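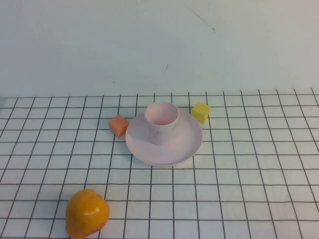
Folmont packing shed notebook
Jan 13, 2018
Carrot storage, week ten, plus bag trial notes

Opened the cooler this morning expecting a mess and found very good carrots! The Flanine roots in the perforated bags are still crisp enough to snap, no white roots worth mentioning, and the smell in there is sweet and earthy instead of that sour note we had all through last winter. I ate two straight from the bin and then a third to be scientific about it.

Where we stand. We put 2,473 pounds into storage after the last dig. Shipped to date is 1,682 pounds, most of it to the Donham winter market and the rest in the weekly boxes. I haven't weighed the culls properly yet because they went into the same tub as the beet trimmings (my fault, I was in a hurry on the last wash day). From now on carrot culls get their own tub. I put a strip of tape on it.

Bins, as read this morning:
Bin 1, perforated bag, unwashed. Firm all the way down. A little soil crumb at the bottom.
Bin 2, perforated bag, washed. Firm, brighter color, a few tips going brown.
Bin 3, open crate, unwashed, damp burlap on top. Top layer rubbery, lower layers fine. Burlap had dried out again.
Bin 4, open crate, washed, damp burlap. Worst of the lot. Rubbery halfway down and some black spotting at the crowns.
Bin 5, solid liner folded over, unwashed. Firm but sweating heavily. Two soft ones, pulled.
Bin 6, solid liner folded over, washed. Firm, sweating, slimy patch in one corner. Moved to the front of the line to go out next.

So the perforated bags are winning by a mile, and I'm thrilled, given how simple they are. I had been half convinced that washing before storage was always a mistake. Bin 2 says it can work if the roots drain well first and the bag can breathe. I'd still rather store them dirty – our fall soil is sandy and comes off easily even after weeks – but it's great to know we can wash early when the outside tap is about to freeze.

One thing to be careful with: bins 3 and 4 sit closest to the fan. Some of that rubbery top layer may be the air and have little to do with the crate. I swapped 3 with 1 today and will look again at the next reading. If bin 1 starts going soft up there, we have our answer and the fan needs a baffle. There's a piece of old signboard behind the wash line that would do it.

Humidity gauge on the back wall and the one by the door still disagree. I trust the back one more. Did the salt test on both (damp salt in a jar lid, gauge and lid sealed in a bag overnight) and the back one settled close to where it should. The door one reads low. Wrote LOW on it in marker so that people stop panicking and hosing the floor. 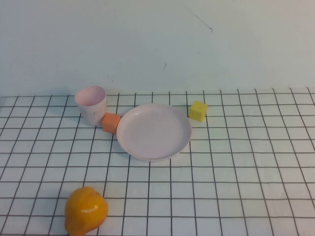
Bunching and bagging for the market table

We went through the last of the 700 printed bags at Donham, so this is the time to decide on the size before ordering more. I've been going back and forth on this all week and I think the two-pound bag is right for winter. In summer people want a bunch with tops on, something that looks pretty sticking out of a tote. In January they're making soup and roasting trays of things, and they reach for the bigger bag every time it's out.

What I want to try at the next market:
Two-pound bags on the left of the table, stacked flat so they don't roll.
A crate of loose ones beside the scale for people who want three.
The crooked and forked ones in a separate crate at a lower price, with a card that says SOUP CARROTS. Last time we called them seconds and they sat there. I'm very hopeful about the soup card.
A cut sample plate. The Flanine gets so sweet in storage that the taste does the talking!

Galbraith sent over their crate of parsnips to sell alongside ours and they are lovely, long and clean and pale. They keep theirs in damp sand in the root cellar, whole different method, and the skins look better than anything I've had out of a cooler. The sand is a lot of lifting though. I'd like to do one small sand box next season just to compare, maybe with the parsnips and a layer of beets.

Washing notes. The barrel washer runs much better with less in it. Half full, slow, and the roots come out clean in one pass. Full, they ride around in a lump and the middle ones need a second trip, and that's when the tips break. Please don't fill past the painted line, even when the truck is waiting. Also the drain screen was packed with fine roots again. Lift it out and knock it clean at the end of every wash, and put the two wing nuts back in the coffee can if you take them off.

Still to do before the next reading: cut the baffle, order bags, new label stock for the two-pound size (the old labels have the wrong weight on them, so don't use those up), and weigh the carrot culls by themselves. 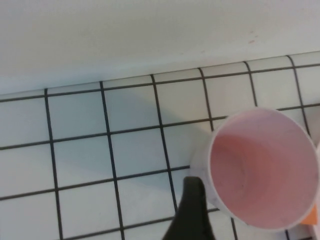 Is it worth storing carrots and apples in the same cooler if we're short of space?
Keep them apart. Apples give off ethylene as they sit, and carrots that take it up turn bitter. We lost a nice batch that way the first winter, and the bitterness doesn't cook out. If the apples have to come in for a night before market, put them in last and take them out first, and leave the carrot bags closed.

Seed order. Storage carrots for next winter need to go in earlier than we managed last year. The August sowing was too late for anything but small roots, tasty ones, but they went limp first because they're so thin. I want the main storage block sown by early July, with a short August row kept only for fall bunches. Doubling the Flanine and dropping the other two storage types unless someone feels strongly. Write it on this page if you do.

Next reading same bins, same order, top layer and bottom layer both. Bring a flashlight, the bulb on the left side is out.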